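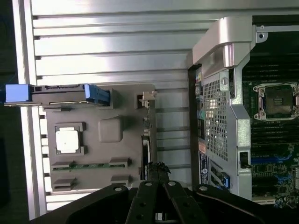

I have wanted to rebuild the old workstation since January and kept putting it off. Last week it finally got in the way enough that I did something about it. It had been sitting on the floor of the back room, under the window, and I had stubbed my toe on it twice.

The machine came from Stodlow, where I used to do the books. When they moved out of the Morklow building they sold off the desk equipment to anyone who wanted to carry it home. I paid 40 dollars. It served as my main computer for several years, then as the thing I used for scanning, and then it started shutting itself off in the middle of jobs. I assumed it was the power supply. Chi-keung Yang, who I know from the Thursday repair table at the library, thought it was more likely heat and told me to take the processor out and look at the old paste before I spent any money.

So the plan was simple. Take it apart down to the board, clean everything, put in new paste, put it back together and see.

The first thing I did was clear the table, and I mean all the way. The last time I opened a computer I did it on half a table with the mail on the other half, and I lost a screw in a catalog. This time the mail went to the kitchen.

The second thing was deciding where the parts would go. I used to line them up on a dish towel. A towel is fine for screws but it bunches up when you lean on it, and small parts end up in the folds. A plastic tray with shaped places for things is much better. The processor sits in its own square recess, face up, with the metal lid where you can see it. The long green board goes under its clips and stays there. You can slide the whole thing over a few inches without having to chase anything.

I would not put a bare processor straight down on a table for any length of time. Depending on the type, there are either pins to bend or pads to scratch, and table tops have crumbs. Mine does, anyway.

Taking the processor out was easier than I expected. Lift the lever, open the frame, pick the chip up by its edges. I closed the frame again afterward with nothing in it, which I am told you should only do gently. An empty socket looks very delicate once you have seen one up close. I kept my sleeves rolled up the whole time I was working near it.

The old paste had turned gray and dry and came away in flakes. I used rubbing alcohol and coffee filters, which leave less lint than paper towels. It took 9 filters. I kept going until one came up clean, then did the heat sink the same way.

Then the dust. I took the case out to the porch for this. Most of it was behind the rear grille, where the little square holes are. They clog from the inside, so you don't notice when you look at the back of the computer. I used a soft paintbrush first and canned air second. If you start with the air you just move the dust over to the memory slots and have to get it out of there as well.

A few notes on the rest, mostly for my own use the next time:

The drive carriers have blue on the ends, and so do the other parts you are meant to handle. Follow the blue and you rarely need a screwdriver. I forgot this and spent a while looking for a screw that does not exist.

Memory goes back in the slots it came out of. I put a bit of masking tape on each stick with a number from one to four. The tape comes off before the stick goes in.

Write down which cable went where, even if it seems obvious. On Sunday morning it seemed obvious. After lunch it did not, and I had to go and find the manual.

Don't pull the stickers off the case. Vaida Eglītis gave me that advice years ago when she was looking after the machines at Stodlow, and I have been glad of it. The label has what you need to look up parts, and the warning sticker is there for whoever opens the case after you.

Put a blob of paste the size of a small pea in the middle and let the heat sink spread it. I have read long arguments about this online – lines, crosses, spreading it with a card – and I did the pea.

Putting it together took longer than taking it apart. The heat sink has to be tightened a little at each corner in turn, and I did one corner too far and had to back it off. One of the front cables had also slipped down behind the drive bay and I had to fish it out with a chopstick. Apart from that it was just slow.

It turned on the first time. I let it run a long batch of scans, the kind that used to shut it down, and checked the temperature every so often. The highest reading I saw was 61 degrees Celsius. I don't have a number from before, so I can't say how much of a change that is, but it got to the end of the batch and it didn't shut off. The fans are quieter too.

I still might replace the power supply. There is a place called Urbonaitė over in Medadberg that sells used ones and will test them in front of you, and I have to go out that way later in the month for the dentist. If the price is silly I will leave it.

The computer is back on the floor for now, on a piece of board to keep it up off the carpet. I moved it a foot to the left so I stop kicking it. The mail is still in the kitchen.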